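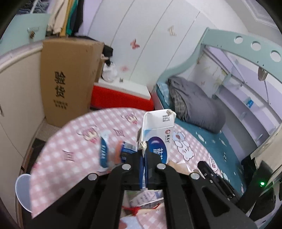 The round table in the bedroom, packaging still on it and the milk carton held above it.

How to clear a small table in a bedroom

Saturday, October 24, 2020

If you live in one room, your table is also your kitchen, your desk and the place where every parcel is opened. Mine stands between the wardrobe and the bed, and by the end of the week I can hardly find the cloth on it. I like this cloth, it is pink and white with bears, so I want to see it. I do the clearing in the order below.

What you need

One small bin without a lid
One damp cloth and one dry cloth
A box or a bag for things which belong in another place

Step 1. Bring the bin to the table

Put the bin on the floor next to your foot before you touch anything. If it stays in the corner, you will make a small pile "for later", and the pile will sleep on the table with you.

Step 2. Begin with food and drink

Take the milk carton first. Shake it gently near your ear. If there is something inside, it goes to the fridge or you drink it now. If it is finished, rinse it in the sink, press it flat and put it with the cartons, if your town collects them. Cup lids are next, they are light and like to fall behind the table.

Step 3. Paper and wrappers

Now go through the small packages one by one. Open each one and look inside before you throw it. I once threw away a new spare key for my bicycle in this way, and the shop in Boda asked me to wait two weeks for another. Fold long wrappers in half, so they don't spring out again. A round bin looks full very quickly when the papers lie loose, but press them down with a piece of cardboard and you will have space again.

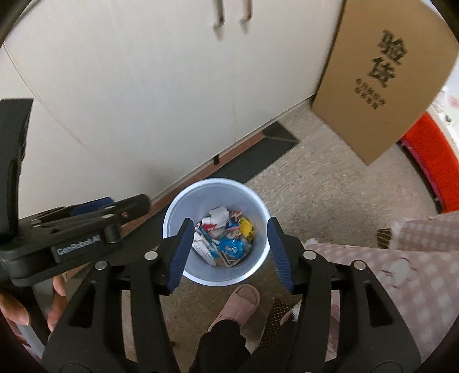 Strings and ribbons I tie in a knot before they go in, otherwise they catch on everything when you change the bag. Batteries never go in this bin – keep a jar for them and take it to the shop when it is full.

Step 4. Things that stay

A torch, a charger, a pair of glasses: decide on one side of the table for them and always use the same side. I use the right side, which is nearer to the bed.

Step 5. The cloth

Lift the tablecloth by the corners and shake it outside or over the bath. Wipe the table, first damp and then dry, and wait until it is dry before the cloth goes back.

Empty the bin the same evening if there was milk or other food in it. In warm weather I don't wait even until the evening.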